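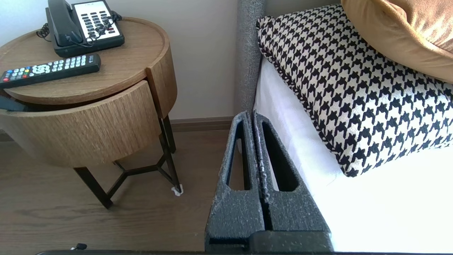

The Condar round bedside table in light oak finish, with the drawer partly open.

Condar round bedside table with drawer
Light oak finish, black metal base
From the Allcombe bedroom range by Wurkis

We have wanted a round bedside table in the range for ages, and the Condar is the one that finally won us over. Plenty of round tables look lovely and then give you nowhere to put anything. This one has a proper drawer, a top with a raised rim and a base that keeps the whole thing looking light, and it has quickly become a favourite in the shop.

The top
The rim runs all the way round the edge, so the tabletop works as a shallow tray. It's only slightly raised, which means you can still slide a book on and off without catching it, but a pen or a pair of earrings will stop at the edge and stay off the carpet. A telephone with its own base sits comfortably towards the back and still leaves you space in front for the TV remote. If you're the sort of person who goes to bed with a mug, a novel, a phone charger and hand cream (guilty!), you'll get on well with it.

The drawer
The front of the drawer is curved to follow the shape of the table, and we think it's the best thing about the whole design. Closed, it carries on the line of the body and the grain runs vertically all round, so you have to look twice to find where it opens. It's the right sort of drawer for reading glasses, spare batteries, tablets and the second remote that every household seems to own.

One small tip: load the heavier things towards the back. The drawer will take them at the front, but it feels nicer in the hand when the weight is further in.

The base
Thin black metal legs splay outwards and are joined by crossing struts low down near the floor. It's an open, angular shape under a very round table, and the contrast works beautifully – the black sharpens up the pale oak and stops it looking too sweet. You can see the floor through it as well, so it doesn't make a small bedroom feel fuller than it is. It also makes running a vacuum cleaner nozzle underneath much easier.

The struts are there to brace the legs and aren't meant as a shelf. Please don't store books or boxes on them.

The design
The Condar was drawn by Jouko Kuusisto, who also did our Manninen bench, and you may spot the family likeness in the legs. His first version had a plain flat top. Liam Horrocks in our workshop took it home in November to live with, lost a watch behind the bed within the week and came back asking for a rim. We're very glad he did.

Where it works
We sell it as a bedside table, but it's happy in other places too. It makes a good side table at the end of a sofa, particularly in a room with a lot of square furniture, and several customers have put one in the hall for keys and post. Against a plain off-white wall the oak finish looks warm and fresh in daylight. It would be just as good against a dark green or a deep blue, and we'd love to see photos if you try it.

Because the body is round, it will always touch a flat wall at a single point. Some people like to pull it a little way forward and let the cables drop down behind.

Putting it together
The body and drawer come ready built. You fix the base to the underside with the bolts in the pack, and the hex key is included. Lay the body upside down on a blanket, put all the bolts in loosely, then go round and tighten them. It's an easy job for one person, though 2 pairs of hands are handy for turning it over at the end. Most people are done in around 7 minutes.

On wood or tile floors, put a felt or rubber pad under each foot. Pads aren't supplied, but any hardware shop will have them.

Looking after it
Dust with a soft dry cloth. For marks, use a damp cloth and wipe dry straight away, paying attention to the inside of the rim where crumbs like to gather. Avoid polish sprays and anything gritty. Use a coaster under hot drinks. Check the bolts once or twice a year and nip them up if they've worked loose.

Good to know
Finish: light oak, visible vertical grain
Base: black metal, splayed legs with crossing struts
Storage: drawer with curved front
Guarantee: 3 years
Sold singly. If you'd like a pair, order both together and we'll send them in the same delivery.
Telephone and remote control not included.

Stock
The next batch is due in on Wednesday, January 28, 2026. You can order ahead and we'll email you when yours is ready to leave us.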